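Zullomside Sewing Board > Covers, Canvas and Outdoor
Topic: Sleeve-style cover for a patio umbrella, keeps bunching

dmarquez
Posts: 2
April 16, 2026

I'm making a storage cover for a cantilever umbrella. The post has a bend near the top, and the cover has to follow it or it won't zip. I bought charcoal Zalard outdoor polyester because it was on clearance in March. My first try was a straight tube, cut a little wide so I could get it on. On the straight part it looks fine. At the bend it piles up on the inside and pulls tight on the outside, and the zipper goes wavy all the way down.

Is this a cutting problem or a fabric problem? I can buy different fabric but would prefer to use what I have.

Divina Marquez

oldbobbin
Posts: 2,333

Cutting problem. A straight tube has the same length on every side. A bend needs more length on the outside and less on the inside. The fabric has nowhere to go, so it folds up.

You can fix it with gores, the same way you'd make a stovepipe elbow. Wedge-shaped pieces, wide end to the outside of the curve.

hemline_ray
Posts: 729

I'd skip the gores. Every seam is a place for water to get in, and on an umbrella cover the bend is at the top where the rain hits. Cut the tube, put elastic along the inside of the curve, and let it gather there. It won't look tailored but it will shed water and you'll be done in an evening.

oldbobbin
Posts: 2,333

Elastic works for a year. Then the sun gets to it and the cover sags. I have replaced enough of it for other people to stop recommending it. Tape the seams if you're worried about leaks.

dmarquez
Posts: 2

I don't mind extra work if it lasts. Can you explain the gores? I have sewn curtains and tote bags and that's it. My machine is an old Wunderlich, straight stitch and zigzag.

oldbobbin
Posts: 2,333

Your Wunderlich will handle it. Use a size 16 or 18 needle and polyester thread. I use Dilteck bonded but any UV-rated thread is fine. Don't use cotton, it rots.

Step 1. Make a pattern on the post itself. Wrap the bend in old bedsheet, pin it snug, and mark a line down the outside of the curve and another down the inside. Mark where the bend starts and stops.

Step 2. Draw cross lines around the bend, closer together on the inside and farther apart on the outside. Take the sheet off and cut along all the lines. Each piece will be a shallow wedge. Number them before you cut or you will be sorry.

Step 3. Decide how much ease you want. You need some or the cover won't go on. Too much and you're back to bunching. Matte dark cloth shows it more than people expect, because every raised fold picks up light and the creases between go nearly black. Fine creases I leave alone. If you have fat rounded ridges stacked one after another, take the piece in. 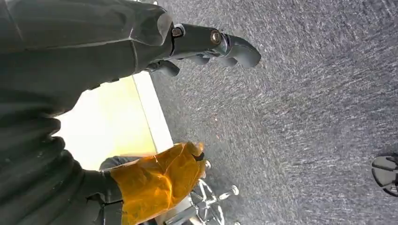
Step 4. Sew the wedges to each other first, flat, before closing anything into a tube. Stop and check it against the post after each pair.

Step 5. Topstitch the seam allowances down, pointing toward the ground so water runs over them. Then tape or seal from the inside.

Step 6. Put the zipper in last, along the side of the curve. Not the inside and not the outside. The side is the only line on a bent tube that doesn't have to stretch or shrink, and that's why yours went wavy.

hemline_ray
Posts: 729

I agree on the zipper. I still say the gores are too much for someone who has made curtains. A seam that doesn't line up on a curve looks worse than a gather. And if she gets the wedges backward there goes the fabric.

For what it's worth, my elastic lasted four summers. I keep my umbrella on the north side of the house, so maybe that's the difference.

oldbobbin
Posts: 2,333

That's the difference.

She can sew a test bend out of the bedsheet. It costs nothing and she'll know if it's backward.

tansy_k

Another option is to not cover the bend with the same piece. I made a hood for the top and a straight sleeve for the post, and the hood overlaps the sleeve by a hand's width. Snaps hold them together. No gores, no elastic, and the gap lets air in so it doesn't mildew. My first cover was sealed up tight and the canopy came out spotted in spring.

hemline_ray
Posts: 729

Airflow is a good point. Whichever way you do it, put a mesh vent under a flap somewhere near the top.

dmarquez
Posts: 2

Thanks, everyone. I made the test bend from a sheet. I did get one wedge backward, so I'm glad it was a sheet. The second test fits the post with room for a hand. I'm going with the gores, plus a vent. Does the mesh go in before or after I seal the seams?

oldbobbin
Posts: 2,333

Before. Sew the vent and its flap into the flat panel, then build the tube, then seal everything in one go and let it cure overnight before you fold it.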